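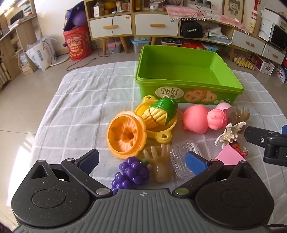 格子布、绿盒子，夹爪底下的一桌玩具

2024年2月，星期四，阴，晚上有点风

回来洗了手，手指头还是弯的。右手虎口一按就酸，拧毛巾都得换左手使劲。想着今天得记一点，再不记，过完年这一阵就糊成一片了，到时候人家问我这几个月在干什么，我只能说在收拾玩具。

说起来也确实是收拾玩具。桌上铺块灰白格子布，东西摊开：葡萄、玉米、小猪、海星，还有一只软胶的手，五个指头张着，头一回夹它的时候我心里有点发毛。旁边一个绿盒子，正面印着“甄好”和几块饼干。我手里攥着夹爪，一样一样往盒子里放，放完了倒出来，重新摊，再放。夹爪看见什么，怎么张怎么合，都存下来，传到Prokolano那个平台上，以后给机器学。

去年十一月以前我在Honberg的退货台。退回来的东西拆包，看坏没坏，缺不缺件，能卖的重新装，不能卖的进另外的筐。那活儿也是一样一样往盒子里放，所以组长来动员的时候说得很轻巧，说你们本来就会，换个工具而已。我当时就觉得这句话有毛病，可说不出毛病在哪儿，现在能说出来一点了：以前放一样东西进盒子，那样东西是要去一个地方的，有人等着它。现在放进去，是为了再倒出来。

我不是嫌弃这活儿。坐着干，屋里有空调，有微波炉，中午能热饭，比退货台那个四面漏风的门口强太多了，去年冬天我在那儿冻得耳朵流脓。这些好处我都认。我就是听不得开会时候那套讲法。

今天上午又开会。屏幕上放的还是上回那个片子，Pumix的机械臂在一条很干净的线上捡东西，捡一个放一个，配着音乐。放完了主管讲，大意是公司跟Ramalho签的这一期做得好，下一期还有，机器上了以后大家从重复劳动里解放出来，去做“更有价值的工作”。我坐在后排，很想举手问一句，更有价值的工作是哪几个岗位，在几楼，工资条上怎么写。没举。旁边的大姐拿笔在本子上画格子，画满了一页。

那片子我看了几遍，有一个地方一直过不去。线上的东西都是方的，硬的，一样大小的盒子，中间隔得匀匀的。退货台哪有这种东西。退货台上来的是拿胶带缠了半斤的包，是泡过水的说明书，是客人往里面塞的一封骂人的信，还有一回是一窝线，充电线数据线耳机线缠成一个球，我跟夜班的人拆到吃饭。机器要是能拆那个球，我服。它要是只能捡方盒子，那它来了以后，方盒子归它，球归我，而且球还是照着方盒子的速度来计件。这个我敢打赌。

我把这话跟组长说过，组长说你想得太远了，先把这个月的条数做上来。

条数的事也得记一下，免得以后对不上。这个月到今天，我交上去1122条，平台判通过的962条。差出来的那些，理由写得都很短：“遮挡”“超时”“动作不连贯”。超时我懂，一条最多30秒，过了就不要。遮挡我也懂，手伸得不对，把东西挡了。就是这个“不连贯”，我翻来覆去看自己被退的那几条，看不出哪里不连贯。夹那只软胶手的时候我停了一下，因为它滑，我得换个角度，从指缝里下去。这一停，在退货台叫看准了再下手，师傅带我的时候专门教过的。在平台上叫不连贯。

后来我就不停了，直接夹，夹掉了就掉了，整条删掉重来，反正删掉的不算退回。通过率上去了一点。可我不知道机器从这里面学到了什么。它学到的大概是一个从来不犹豫、从来不失手的人，那个人不是我，我们组里也没有这么个人。

下午的时候质检的小姑娘过来，站在我后面看了一会儿。她年纪小，人挺好，说话总是先道歉。她说不好意思，您能不能每次顺序换一换，平台那边说您总是先放葡萄。我说葡萄大，先放它，后面的才好塞，这是装箱的道理。她说她知道，她也觉得对，可是那边要“多样性”。我说那我先放小的，后放大的，盖不平怎么办？她想了想，说又不用盖。

也对，又不用盖。我干了这么多年，头一回听说装盒子不用管装不装得下。 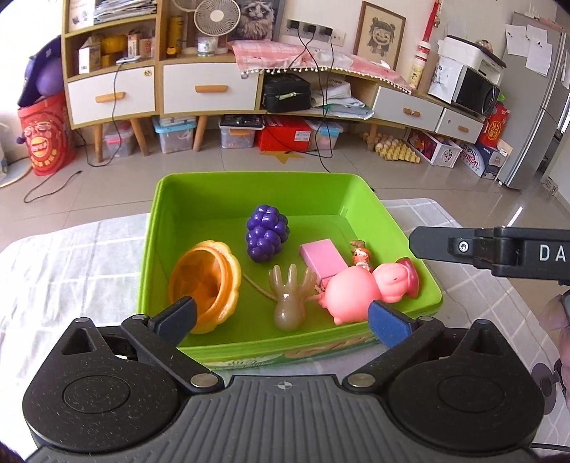
盒子里的南瓜、葡萄和小猪，右边是另一把夹爪

为了凑多样性，下午就乱来。先猪后葡萄，先葡萄后猪，粉的那块夹在哪儿都行。那只猪我倒是喜欢，胖，夹着稳，头上还有一顶深一点的粉帽子。橙色那个空心的最讨厌，里头是空的，口朝外一歪，指头从外面抵着它，总疑心它要滚。我跟它较劲的时间比跟别的加起来都长。有时候觉得好笑，这么大年纪，坐在一张桌子前面跟玩具生气，家里孩子小的时候我都没这么耐心陪过。

屋子是照着人家里的样子弄的，木头柜子，白抽屉橙把手，上头摆着小风扇，墙上挂着卡通画。说是机器以后要进家里干活，所以得在像家的地方学。头几天我还挺新鲜，待久了就别扭。它哪儿都像家，就是没有一样东西是谁要用的。在家里收玩具，是因为要吃饭了，要拖地了，客人要来了，孩子在旁边哭，说那个不能收，那个还在玩。你手上在收，嘴上在讲价钱，眼睛还瞟着锅。这些一样都录不进去。机器学了半天，学的是桌子上有东西、盒子空着，那就放进去。我家那位要是只会这个，我也要跟他吵。

吃午饭的时候大家又聊起来，到底我们这些人以后怎么办。意见分成好几种。年轻的里头有一个觉得没事，说这东西离能用还早，光是我们这一组交上去的，掉的比放进去的都好看。他的意思是咱们能吃这碗饭吃很久。大姐不同意，她说你看自动称重那台，装的时候也说还早，过了一个季度称重台就没人了，人去哪儿了？去打包了。打包的人呢？打包的人原来是满的，进来几个就得出去几个，合同到期不续，谁也没说是因为那台秤。

我觉得大姐讲得对。我在这儿这些年，没见过哪一天是机器推开门进来、人拿着包出去的。都是慢慢的，这个月排班少一天，下个月加班没了，再往后有人辞了，不补。等你回过神来，一条线上原来说说笑笑的，现在隔老远才站一个人，说句话要喊。机器没抢谁的活，通告上是这么写的，你也挑不出错。

还有一样变化，开会从来不讲。以前在退货台，活儿是跟人一起干的。我拆，你看，她装，谁慢了谁手上搭一把，谁家里有事先走，剩下的给她兜着。现在一人一张桌子，条数各算各的，通过率贴在门边上，从高到低排。才贴了没多久，大家互相就不怎么教了。我那个从指缝里下手的法子，头几天还讲给旁边的人听，后来看她排到我前头去了，我心里居然不舒服。这种不舒服我以前是没有的。写在这里，自己看着也不好看，可是确实有。

所以要问我自动化改变了什么，机器还没来，门都没进，它已经把我们改了。我停都不敢停，顺序也不敢按自己的来，教人都要掂量一下。

话说回来，也不能全往坏处写。手劲是真的练出来了，夹爪刚拿的时候跟筷子刚拿一样，捏重了东西弹出去，捏轻了往下溜，现在闭着眼都知道到没到。今天有一条我自己很满意，左右都顺，那颗葡萄放下去一点声音都没有。放完我还看了一眼旁边有没有人看见。没有。后来那条通过了，平台给的是个绿勾，跟别的绿勾一样大。

钱的事。组长说这个月谁先到3000条，另外有奖。我算都懒得算，照我现在的数，下辈子。组里最快的那个也悬，她中午饭都是站着吃的。奖金设在一个够不着的地方，这一套在仓库我也见过，那时候是按件，现在是按条，换了个量词。以前设奖起码还有人真的拿过，拿了请大家喝汽水。

散工以前我问了组长一个正经问题。我说这一期交完了，Ramalho要是不签下一期，我们是回退货台，还是怎么着？组长说应该是回。我说应该是公司说的应该，还是你说的应该？组长笑，说我这个人就是太较真。那就是没人跟组长说过。我不怪组长，组长的合同跟我们是一批签的，到期也差不了几天。

我又问，退货台现在谁在干？说是找了临时工，先顶着。听说那边今年退得多，堆到过道上了。我听了心里一动，有点想回去看看，又怕看见自己那个位置上坐着别人，工具摆得乱七八糟。剪刀我是留在那儿的，刀口磨过，好用，不知道还在不在。

路上风大，车等了很久。车上有个屏幕放广告，一个机器人在厨房里端盘子，主人坐在沙发上笑。我盯着它的手看，看它怎么下的指头。以前看这种东西我是看热闹，现在看门道了，它端的那个盘子是平的，空的，边上有沿，谁端都端得住。有本事端一碗汤。

到家跟家里人讲了今天先放葡萄后放葡萄的事，家里人听完说，那你们那个机器，学出来不就是你吗？我说是我，又不全是我，是我们组拼起来的，还得减去被退的那些。家里人说那挺好，以后它要是干得不好，就是你教得不好。我说你跟主管一个口气。

这话我想了一晚上。要是真有一天，有那么一台东西，在谁家桌子上捡玩具，手一伸，从指缝里下去，那一下是我的。可它不会晓得，那家的人也不会晓得，我工资条上也没有这一项。签字的时候有一张纸，上面写录的东西归公司，我看了，签了，大家都签了，那张纸跟领工作服的单子夹在一起。当时排队的人多，后面催。现在想，起码该问问能不能拍一张留个底。明天去问，估计又要说我较真。

虎口贴了膏药，味道冲。明天早班，听说桌上那些玩具要换一批，换成餐具，勺子叉子之类的。叉子难夹，平放在布上，指头下不去。闹钟提前了，早饭吃昨天剩的粥。

想起来要带一副薄手套，再跟大姐说一声，她借我的伞还在我柜子里。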